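Ribbed sleeve on fingers vs bare pads, thin-walled dishes

cbaxter_arm
Posted 2/18/21
We've been running the Rilico fingers with a ribbed fabric sleeve over them for the last 300 picks. Before that it was the bare Drurkar pads. Same arm, same controller, same wrist camera. 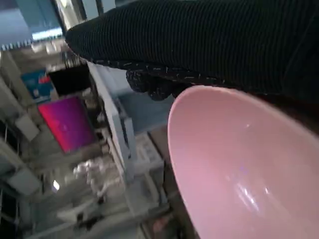

Grip force is where I'd like opinions. I have it set to 12 N and I'm not sure the sleeve needs that much. Glossy stuff like the pink bowl was my main reason for switching, and the ribs run roughly horizontally across the main body of the gripper. The sleeve does pick up lint, you can see the white flecks on the underside.
– Callum Baxter

toolflange
Drop the force first. Fabric compresses, so your 12 isn't the same 12 you had on bare pads.

pell_r
I'd go back to the pads. We logged 1,005 picks on ours and wiped them down once. Lint means the surface changes every day and your comparison is no good.

cbaxter_arm
Lint is cosmetic so far. My bigger complaint is how much of the wrist camera view the sleeve takes up.

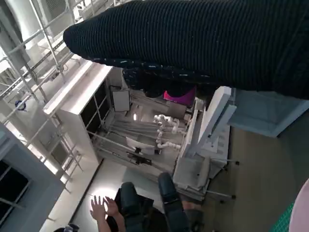 Wrist camera with the arm tilted, sleeve across the top.

toolflange
That's a lot of black. Can you move the mount out, or trim the part that bunches and hangs down?

pell_r
Trim it and it frays. The Alemetti bracket moves the camera out, but then you recalibrate.

cbaxter_arm
Recalibrating is fine. I'll try 8 N first and leave the mount alone until that run is done.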